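Stop recalibrating the cell

Every few weeks somebody at our site proposes a full recalibration of the two-arm folding cell. The grasp rate has slipped, a demo is coming, and calibration sounds like maintenance. I think most of these recalibrations should be refused, and I have been refusing them since March.

A full run on our cell takes 24 minutes if the target board is clean. It rewrites the hand-eye transforms for both arms. If the real fault is a gripper linkage with play in it, the new transform absorbs the play as an offset, and the numbers look good until the linkage shifts again. Then you have two faults and one of them is in software.

Cloth makes this worse because cloth is forgiving. A rigid part tells you at once that the jaws are closing off center. A T-shirt gives you a pinch of fabric either way, and the error shows up later as a bad fold, which gets blamed on the policy.
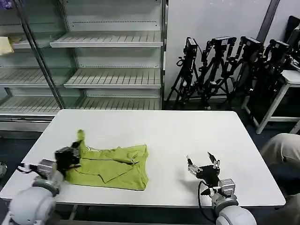 Check the fingers first

The order I argue for is mechanical, then electrical, then cameras, then math. Start with the arm powered down. Hold each fingertip and try to move it sideways. Look at the pivot pins and the screws on the linkage, and put a witness mark on any screw you retighten. Check that both tips sit flat and reach the same height.

After that, the cables. A gripper cable needs a loop with enough slack for full wrist rotation, and it must not touch the finger linkage at any point of the travel. Run the wrist to both limits by hand and watch the loop, not the joint readout.

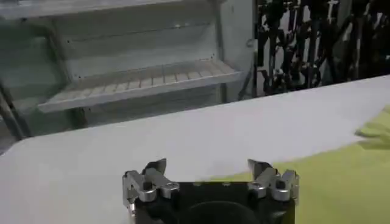
Rokeya Bhuiyan disagrees with me on the next part. Her position is that wrist cameras drift more than anything else in the cell and should be checked before the fingers. She has a case: we lost most of a shift to a loose mount on the Pirport cell, and the fingers on that one were fine. My answer is that a camera check takes the gripper as its reference. If the tips are bent, you are measuring the camera against a bent ruler.

The other objection is time. Kirsten Stougaard keeps the log, and cycle 688 is the one she quotes, where the mechanical check found nothing and we recalibrated anyway. Fine. That recalibration was justified, and we knew it was because the check had been done.

What I would change is the log form. It has a box for "recalibrated" and no box for finger play, so a technician who finds a loose pin — and fixes it — has nowhere to write it down. Custódio Falcão has added a column by hand on the sheet taped to the cabinet. It should go into the real form before the next service.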